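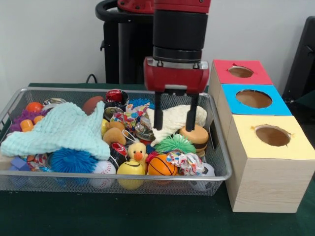 Fig. 8. Mixed basket before sorting (wire mesh, rectangular).

Section 9: Sorting the Mixed Basket

This section covers the basket you have been stepping around since you set up the shelving. It assumes the Oltent wall rail is up and the Pleleda bins are clipped on in whatever colour order your household has agreed to, or at least stopped arguing about. If the rail still wobbles, go back to Section 5.

You will need:
- a table with a clear patch as big again as the basket
- four Pleleda bins (small) and one Mugo tub with lid
- a bag for recycling and a bag for rubbish
- a damp cloth
- patience, not supplied

9.1 Before you start

1. Put the basket on the table. A dark cloth or mat underneath makes the small stuff easier to spot when it escapes.
2. Take the lids off all bins. You won't have a hand free later.
3. Label one bin ROUND THINGS. It will fill first.

CAUTION: Do not tip the basket out. Everyone wants to. Balls roll, and the purple spiky one in Fig. 8 is no pleasure to find at night in bare feet.

9.2 Big soft items

1. Lift off anything draped over the top. In Fig. 8 this is the light-blue knitted star. Lift it straight up by two points and go slowly. Chunky loops catch on wire ends, and one snagged loop can undo a whole evening of somebody's knitting.
2. Shake it gently over the basket. Things fall out. Leave them where they land.
3. Take out the plush toys next and put them with the knitting in the Mugo tub. Cream-coloured fluff shows everything, so check whether a wash is due before the lid goes on.

NOTE: If a plush toy resists, something is hooked on it. Find out what before pulling harder.

9.3 Cans and wrappers

1. Remove all drink cans, crushed or otherwise. Check upright ones for leftovers before you tilt them.
2. Cans go in the recycling bag. A member of the household may claim that a can is part of a game of shops. Allow one.
3. Feel along the gaps for wrappers. They wedge themselves between larger items, as the patterned one in Fig. 8 has done beside the cream plush. Rubbish bag.
4. Wipe anything sticky with the damp cloth.

9.4 Balls

1. Spiky balls, plain balls and the toy football go in ROUND THINGS. Yes, we know about footballs. It goes in anyway.
2. Small capsule toys get a bin of their own. Close the lid at once.

CAUTION: Capsules and other small parts are not for children under three. Clip this bin to the top row of the rail.

9.5 Pretend food

1. Croissants and other bread-shaped pieces go in the third bin. Look each one over in good light. Real crusts have been filed here before.
2. Keep play food away from the real pantry if you also own the Gresto kitchen shelf. See Section 11.

9.6 The bottom layer

1. Work from one short end of the basket to the other.
2. Anything that fits no category goes in the fourth bin. Leave it unlabelled. Labelling it only encourages people.
3. Wipe the mesh, let it dry, and return the basket to its hook or corner.

Spare bin lids are part no. 511. Rail clips are part no. 44 and are sold in pairs.

Section last revised 30 October 2020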